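Windley opens its packing room to home makers this October

I've been putting off writing this for weeks, mostly because I've never written a press release before and I kept wanting to start it with "hello". So, hello! My name is Sobia Sethi, I run Windley, and we are opening our packing room to people who make and sell things from home.

A bit of background first. Windley began in my hallway. I was sending out stationery for a friend, then for her sister, then for a man who sold seed packets and posted more of them than you'd ever believe, and before long you couldn't get to our front door without stepping over parcels. We moved out of the hallway, then out of a garage, and now we have one long, bright upstairs room which I'm still a bit giddy about. Last year we packed 3273 orders in it, nearly all of them for very small businesses.

What kept coming up, when I talked to those businesses, was space. They didn't always want us to do the packing for them. They liked doing it, they liked putting in the little card and choosing the tissue, but they were doing it on the ironing board or on the bed with the cat joining in. One maker, Lok-yiu Chien, told me she'd packed a whole Christmas of candles on top of her washing machine and had to stop every time it went into a spin. I laughed and then I felt bad for laughing, and then I thought, well, we've got tables.

So from October you can book a place at Windley and come and pack your own orders. You get a table, a chair, the use of our tape, scissors, labels and scales, and a shelf to leave your boxes on if you're coming back the next day. We've got room for 13 people at a time (I did try for more, but it got silly with elbows). Mornings start at 10 and you can stay until you've finished or until we want our tea, whichever is first. Your first two visits are free, so you can see whether you like it before you pay for anything.

Jae-hoon Wi has sorted out the supplies side with Resinton, who make our boxes, and you'll be able to buy them from us one at a time. I can't tell you how pleased I am about this one. If you have ever needed four boxes and had to buy a hundred, you'll know why! We'll also have paper padding, and mailing bags in the most common sizes. Anything odd-shaped, ring first and Jae-hoon will have a look at what's in the cupboard. He enjoys a challenge, or at least he did with the lampshades.

The room itself has had quite a lot of thought put into it. Zerneck did the fitting out, and Urho Ojala from their team was very patient with me while I changed my mind about where the tables should go.

"Sobia wanted everything near the windows and she also wanted everything near the door," says Urho. "We drew it quite a few times. I think the last drawing was nearly the same as the first."

He's right, it was.

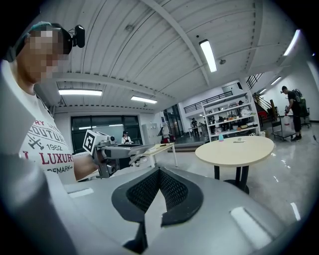
I did insist on good light, though. Packing is fiddly and you want to be able to read a label without tilting it about, so it had to be a room you could work in on a dark afternoon as happily as on a sunny one. We kept the walls and ceiling plain and spent the money on the tables, and I don't regret it for a second.

Man-sik Maeng, who sells tea things under the name Myung, came in over the summer to try it out for us and has already asked whether he can have the same table every time. "At home I pack for an hour and then spend another hour finding the kitchen again," he says. "Here I can leave my cups on the shelf, go home and have dinner on a table that is a table." (Yes, Man-sik, you can have the same table. Please stop emailing.)

Bookings are open now and you can make one by phone or by coming up the stairs and asking. If you'd like to see the room before you decide, or if you write for a local paper or a craft blog and fancy a visit, get in touch and I'll put the kettle on. We do ask that you don't bring anything that leaks, and that glitter stays in its packet.

Press contact: Sobia Sethi, Windley. Further quotes from Urho Ojala (Zerneck) and Man-sik Maeng (Myung) can be arranged through me.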